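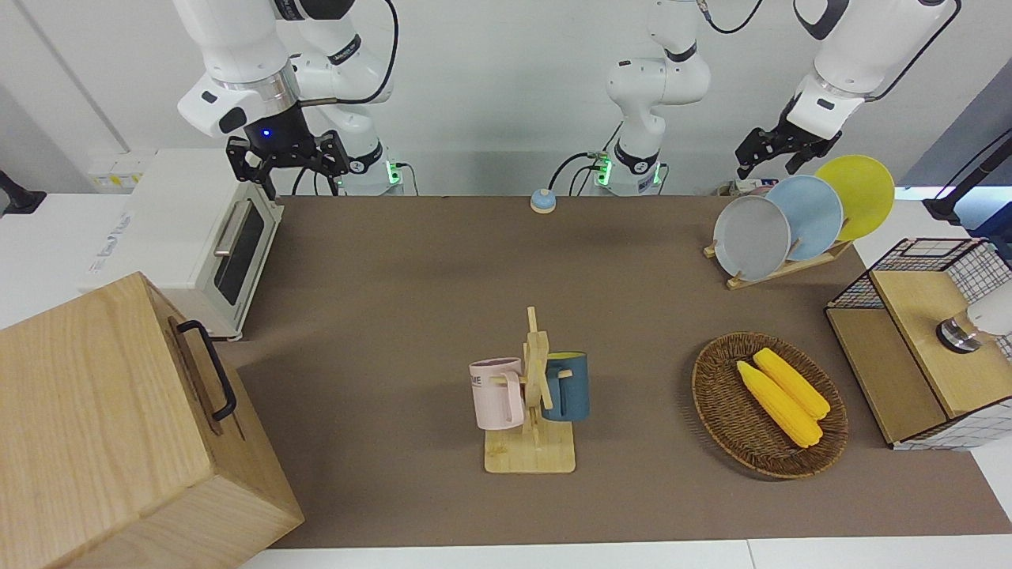
A creator in the Nakport group wrote that her videos had lost their ads again and that the notice gave no grounds. Eighteen notices of this kind reached the Clometti appeals desk in the period. Three were reversed by the platform, and the rest are open.

Work completed

1. Intake form revised. It now records the upload date, the date ads were removed and the wording of the notice.

2. Channel survey closed with 89 responses. Coding of the free-text answers is under way at Endisdale.

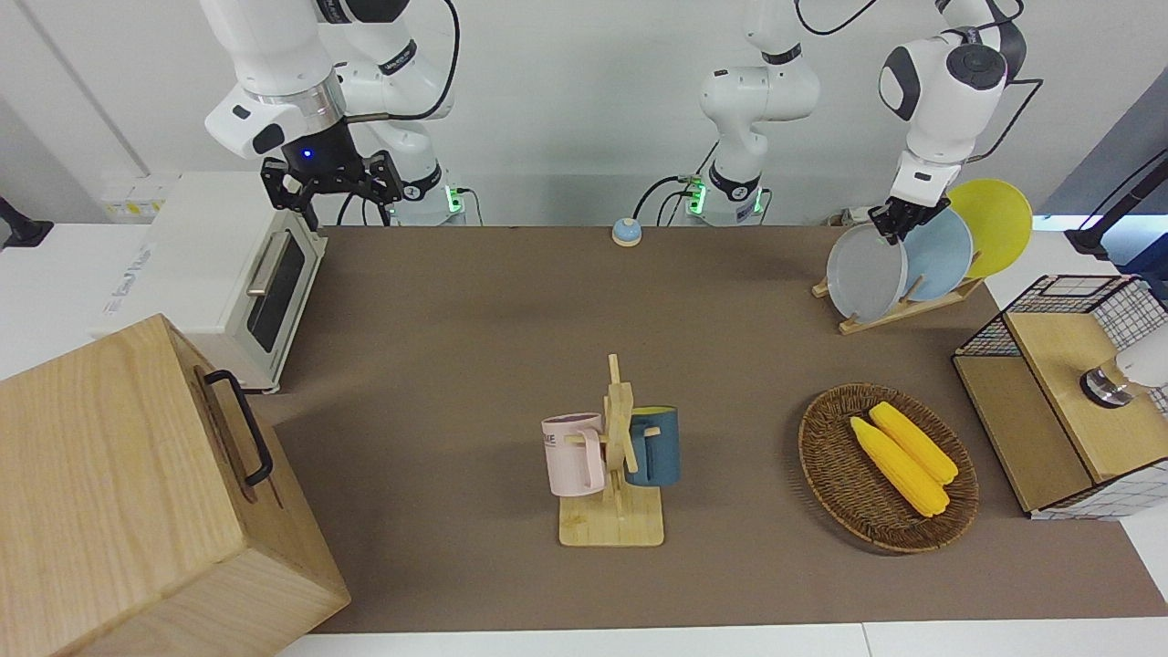

3. Kashindye translation of the appeals guide. Draft complete, legal check pending.

Spending is within the approved budget. Median time from filing to first platform reply was 30 days, longer than planned for.
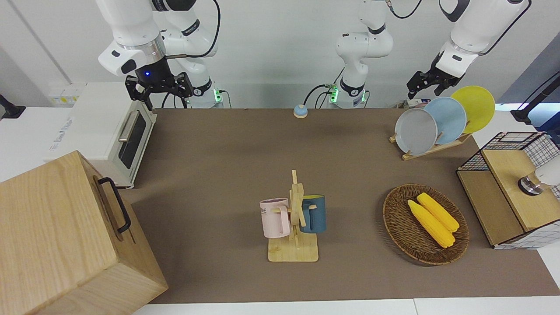 Will the open appeals be settled before the grant ends? Most should be, as the grant runs to November, but any filed after the summer will be passed to Endisdale.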